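Workshop notebook — December, started a bit after nine
Sorting the grey bin, and the tabletop it stands on

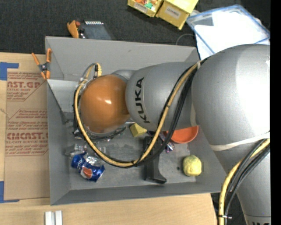 I had promised Danica I would get to the bin before the end of the month, and since the kettle was on and the big order from Lanen hasn't come in yet, this morning seemed as good a time as any. I'm writing it down at more length than it probably deserves, mostly so that whoever opens the cupboard in January can see why things have moved, and partly because I enjoy a quiet hour with a pencil after a good tidy.

The trouble with a deep bin with sloping walls is that everything slides towards the middle, and whatever you want is always under whatever you don't. Radka has been saying for weeks that we should only keep in it what we need for the current week, and put the rest on the shelf where it can be found. I grumbled at the time (I like a good rummage) but I've come round to her way of thinking, and I told her so over tea, which pleased her more than she let on.

So, the method, such as it was. I had the old tea towel spread out on the side bench and went through what we keep for packing, one thing at a time, sorting by where it ought to live. Anything that belongs to a set went together, anything with a lid went with its lid if the lid could be found, and the odds and ends went in the biscuit tin to be argued over later. I had the radio on low and it was really rather pleasant. Danica came by twice, once to help and once, I think, for the biscuits.

The shelf stock needed doing too. We had 41 of the small Ditis cartons left at the back, flat and still in good shape apart from a few dented corners, and an unopened pack of 140 paper bags that I had quite forgotten ordering. I was about to order more of both! Note to self, and to Radka if she reads this: look behind the tape box before filling in the order sheet. The cartons are now on the second shelf, left-hand side, with the bags on top of them, and I've written the counts in pencil on the shelf edge.

Labels next. I've gone back to the brown card ones with string, because the sticky kind leave a mess on the plastic and I'm tired of picking at it with my thumbnail. There must be some 200 of them in the drawer, enough to see us well into spring. Danica has the neatest hand, so she has kindly agreed to do the writing if I do the tying. I've asked her for big letters, as neither Radka nor I can read the top shelf without our glasses.

A word on cleaning the bins. Warm water with a drop of washing-up liquid, a soft cloth, then a dry one, and go gently into the corners. I wouldn't bother with the scouring pad. It takes off a mark or two and leaves a cloudy patch behind, which looks worse to my eye than the scuff did, and a scuff on the floor of a bin does no harm to anybody. The light wooden tabletop I'd only wipe with a cloth that has been properly wrung out. Please don't leave mugs on it either — I've put two cork mats by the window for the purpose, and I include myself in this.

I did have a go at working out whether a shallower bin would suit us better. Lukumay do one that stacks, and Radka found another from Trustano that comes with a divider, but both seemed dear for what they are, and the high walls do at least stop small things rolling off onto the floor. For now we'll stay with what we have and simply put less into it. If we're still hunting for things by Easter I'll look at the catalogues again.

Things still to do, more or less in the order I mean to do them:

Go through the biscuit tin with Danica and be strict about it.
Find a home for the long rolls, which don't fit upright on any shelf.
Ring Lanen about the delivery, and ask whether they'll take the empty crates back at the same time.
Replace the string. What's left on the ball won't do 20 labels.
Sweep under the side bench, where I could hear something rolling about but couldn't reach it.

Stopped at ten to twelve for soup. Radka had brought leek and potato, with enough for all of us, and we ended up talking about shelf brackets until nearly one. She favours the deeper ones. I've measured the wall and pencilled the width inside the back cover of this book, next to the paint colours.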